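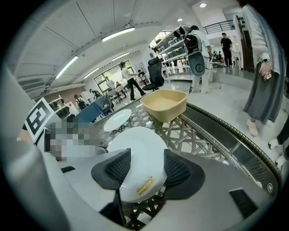

4 min read

Fri 23 June | Ieva Tamošiūnaitė and Mwangi Mugo

3.2 Table-clearing task

The student teams in the Cluver course worked on one shared task for the second half of the term. A plate has to be picked up from a table and set down in a basin without being dropped or knocked against the rim. Each team recorded its own demonstrations with a hand-held gripper, then trained a policy on them using the Heren code base.

Figure 3. The hand-held gripper with a white plate held on edge between the finger pads. A tan basin and a second, smaller plate are on the glass-topped table.

Teams were asked for 100 demonstrations each. We set no rule on how the plate should be gripped, and this turned out to matter. Some students took the plate flat by the rim and tilted it late. Others turned it upright first, as in Figure 3, and kept it that way until it was over the basin. Team Kariuki mixed both methods in its first set and threw out 12 recordings before training.

Sessions were held in a shared hall during normal hours, so other people are often visible in the background. We kept these recordings. Glass tabletops were harder for the students to judge than we expected – in their notes, three teams wrote that they had trouble telling how close the plate was to the surface.

Each recording session was limited to 60 minutes. Students worked in pairs, one holding the gripper and one resetting the table, and swapped halfway through. The Tondent log sheet from January was reused with one added column for the grip method. Section 3.3 covers how the recordings were trimmed and labeled.

Contact: Mwangi Mugo, Cluver course office | © The authors | Back to top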